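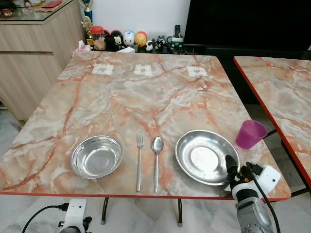
*Table laid with bowl, fork, spoon, plate and cup*

# Match history missing after the Udero import (ticket reopened)

**Status:** open, partly fixed
**Opened:** July 2018
**Club:** Brulluvside Women's Football
**Affects:** results archive, player appearances, Kerr Cup eligibility list

Reopening this one as it got closed while I was still typing my reply! I'm going to keep it as a running log this time, so whoever picks it up can see what's been tried already and doesn't ask me to clear my cache again (I've cleared it, it's spotless).

## What's wrong

We moved our match records from the old Grondier database into Udero before pre-season. The old one held 2,413 player appearances across the first team and the development side, going right back to the gravel pitch years. Udero says 1,828. The import screen gave me a green tick and the word "Complete", so I didn't spot it until our goalkeeper rang up wanting to know why she'd apparently never played a home game.

What I can see so far:

- Results pages load fine but whole matches are missing from the middle of seasons
- The appearance totals on player profiles are too low for nearly everyone, though the newest signings look right
- A few matches show up in months when we don't even have a season, which made me laugh and then worry
- League table is fine, that comes from the league's own feed and never went near our file

The bit that matters is the Kerr Cup. You need a minimum number of league appearances to be eligible, the list is pulled straight from Udero, and at the moment it's ruling out our captain.

## First go

Deleted nothing, just ran the same import again into the test area. Same number, 1,828, and the same green tick. I suppose that's good in a way, at least it's wrong in the same way each time.

Then I tried another browser, then the laptop at the club, then my own. No change. Tried saving the spreadsheet as CSV again and got a slightly different file size, but the import came out the same.

Checked for odd characters in the names, as we've got a fair few accents and apostrophes in the squad and the old system used to turn those into question marks. All fine. Every name is there and spelt properly, including the one that's been wrong on the team sheet for years, so somebody's fixed that at least.

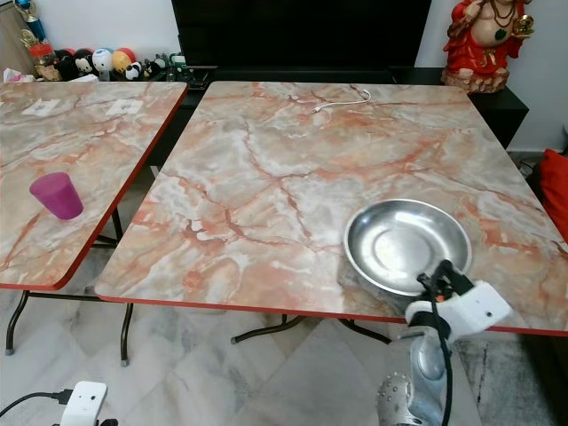 **Beathag Chisholm**
*Results and Registrations Secretary, Brulluvside Women's Football*

## Second go

Right, some progress. I picked one season and went through it with the printed fixture cards next to me. Took a whole evening and a packet of ginger nuts, but there's definitely a pattern.

In the seasons that are broken, every match played after the 12th of the month is gone. Matches on the 12th or before are there, but with the day and the month swapped over. So our away win on 3 February is sitting in the archive as 2 March, and the player profiles have sorted themselves accordingly. It also explains the ghost matches in the summer.

The seasons that are fine are the ones I exported from Grondier first. The broken ones came in a second export, done on a different machine. I had a look at the settings on that one and it's set to American dates. I've no idea who did that or when. It might have been me, I do remember clicking through a lot of boxes when we first got it.

So as far as I can make out:

1. Grondier wrote out the second file with the month first
2. Udero read it with the day first
3. Anything with a "month" of 13 or more couldn't be read and got skipped without a word
4. Everything else went in on the wrong date

I'd like number three looked at please, even if the rest is down to us. If rows are being skipped I'd want to be told, and not with a green tick.

## Reply from support

Jhonatan Taipe at Udero rang me back and was a great help, much easier than going round in circles by email. Noting what he said here so it's on the ticket:

- He agrees with the date theory. He could see the skipped rows at his end in a report that club accounts don't have access to
- There's a date format setting on the import page, under "More options", which is folded shut unless you go looking. I had not gone looking
- He's asked for the skipped rows to be shown to clubs as well. No promise on when
- I'm not to import the corrected file on top of the bad one, or the swapped matches will stay put and the right ones will go in beside them

That last one was well timed, I had my finger over the button!

## Third go

Here's what I did, in order, in case another club lands in the same mess:

1. Downloaded a full backup from Udero, wrong dates and all
2. Put the laptop back to UK dates and restarted it
3. Exported the broken seasons from Grondier again, and opened the file in a plain text editor so that the spreadsheet couldn't "help" with the dates
4. Looked for a match I know by heart (the cup replay, nobody who was there will forget the rain) and made sure the date was the right way round
5. Asked Jhonatan to remove the bad seasons from his end, as I can only delete one match at a time
6. Imported into the test area with the date format set by hand
7. Checked it, then imported it for real

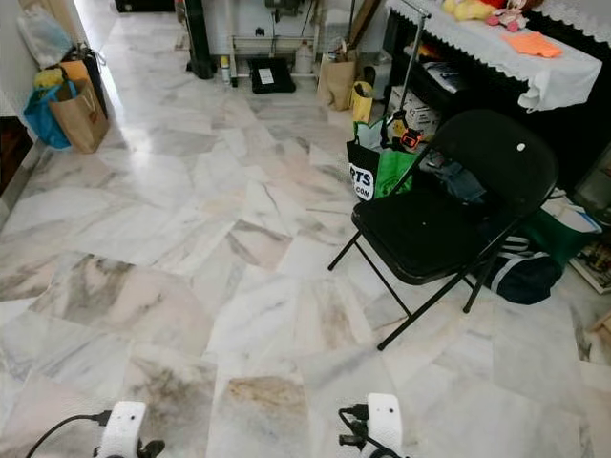
The test area came up with a much healthier number, and so did the live one. Our captain has her appearances back and she's on the eligibility list, so I can stop avoiding her at training. The goalkeeper's home games are all there too. I sent her a screenshot and got a thumbs up.

We're still 67 short of the old total though. I've been through those as well and they nearly all belong to abandoned matches. In Grondier you could leave the score blank and tick a box to say the match was called off part way through, and the players still got their appearance. Udero wants a score before it will take the row. I'm not putting in 0-0 for games that were 2-1 when the floodlights went, that would muck up the results page and I'd never hear the end of it from the forwards.

## Still needed from Udero

- Some way of recording an abandoned match with no final score, or else tell me what other clubs do about it
- Confirmation on whether abandoned matches count for Kerr Cup eligibility in your list. I've asked the competition secretary the same thing and will add the answer here
- The skipped rows report, as above
- The "top appearances" box on our front page is still showing the old figures. Profiles are right, front page is wrong. Jhonatan thought it refreshes overnight but it's had two nights now

Please don't close this until the front page one is done. I'm in most evenings after training if it's easier to ring, and I've kept both export files and the backup if anybody wants to see them.

Beathag

**Added later:** front page box has caught up, so cross that one off. Abandoned matches still open.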